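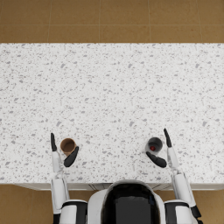 Unit 2: Counter work after automation
Handout, February 2019

Case: the staff canteen at Valtell. A Latus two-arm unit took over cup handling at the counter in August. Over the first period it logged 1,729 cup transfers, 49 of them stopped by an attendant.

Changes to the job
Attendants no longer move cups during service. They restock, clear stops and sign the stop log — a duty missing from the old job description. Pay grade was left as it was.

Reading: Ngcobo, chapter on task allocation.
For next class: list the tasks that stayed manual and say who now answers for a stop.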